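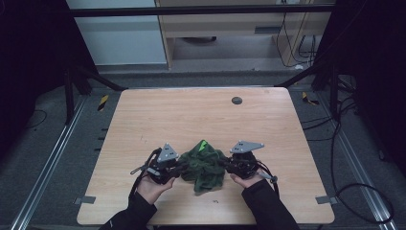 Come Try Our Grippers! Paid Testers Wanted at Tijani

We're comparing 2 designs of hand-held gripper this December, and we need people with patience and an ordinary pair of hands. You'll stand at a table with a gripper in each hand and work through everyday jobs with cloth: picking it up, spreading it, folding it, passing it from one side to the other. Cloth is wonderfully awkward stuff, and we love seeing how differently people go about it!

Sessions run on Thursday afternoons in Room 607. Plan on almost 100 minutes, with breaks whenever you want them (your forearms will ask). Afterward you sit down with Efe Idahosa and tell us which design you liked and what annoyed you. Please be blunt. Last round's complaints got us a whole new set of jaws.

Who can join
Anyone over 18 who can stand and use both hands comfortably. Left-handers, we'd really like more of you. No robot experience needed.

Pay
Gift card at the end of each session, plus bus fare.

To sign up, call Ladi Onyeka at extension 341 or stop by the front desk and ask for the Florkby study.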